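Kitchen diary, Whitelaw House
Saturday, February

Entry by Kadri Jaunzems, duty supervisor

The kitchen was opened at the usual hour. Margus Lepik was on breakfast and Liên Mạch on the midday meal. The Sustard delivery came with the onions missing, and the driver has noted the shortage on our copy. Potatoes were the main work of the morning, for the stew planned on Thursday's sheet.

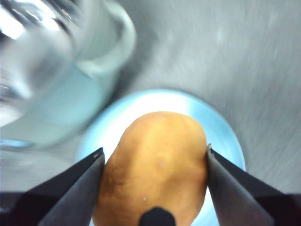
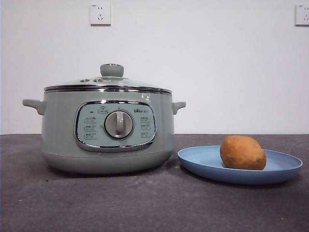
Midday meal

Twelve residents were served in the small dining room. Eglė Grigaitė asked for her portion without pepper and this was done. Two residents were away in Stestton until evening and their plates were covered, labeled and placed in the refrigerator, second shelf.

Small potatoes are to be cooked in their skins from now on. Peeling them takes too long and wastes too much. Liên asks that any with deep eyes be set aside for soup.

Stores

Flour is low. Salt and oil are sufficient through next week. The spare dish towels have still not come back from the laundry. Zane Rimkutė will telephone on the next working day.

Matters carried over

The pantry door sticks at the bottom. Reported again. Menu sheets for the coming week are due to the office by noon.

Kitchen closed and lights out at 9:15 p.m.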